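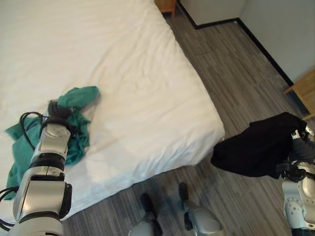 Why I gave up on the top sheet

Oct 16, 2026
Posted by Gunelska

I grew up with a top sheet. You had the fitted one, then the flat one tucked in so tight at the bottom you had to kick your way in, then a blanket, then another blanket nobody liked. So when I moved into my own place I bought the full set and kept it up for years.

Then in August we had that awful hot stretch and I slept under nothing but a duvet cover with no duvet in it (try it, it's great!). When it cooled off I put the duvet back in and just never went back to the flat sheet. That was 2 months ago and I don't miss it one bit. No more waking up with it wound around my ankles.

The catch is laundry. The cover has to go in every week now, and getting a duvet back inside its cover is a wrestling match – I do the inside-out burrito roll and still end up with an empty corner. My cover is a plain Movora one that closes with buttons, and I'd pay good money for a zipper. I wash it at 40 degrees (my machine is European, sorry) and hang it over the doors to dry.

White bedding, by the way, I will defend forever. Yes, it shows everything. But it all goes in one load and you never have to match anything. I bought a second-hand linen set from the Gekell outlet for 22 dollars and it gets softer every time, though it wrinkles if you so much as look at it. I don't iron sheets. My grandmother did, pillowcases too, and I admired it very much and will not be doing it.

Next I want to try wool instead of down, if I can find one that isn't the price of a used car.

Comments (3)

mapleporch: Top sheet for life over here. I can't sleep without the tuck!

dot_and_co: Put clothespins on the corners while you shake the duvet down. Saved my shoulders.

Gunelska: Ooh, clothespins, trying that this weekend.

Recent posts
Pillows I regret
A rainy walk to Zawadzka
Drying laundry in a small apartment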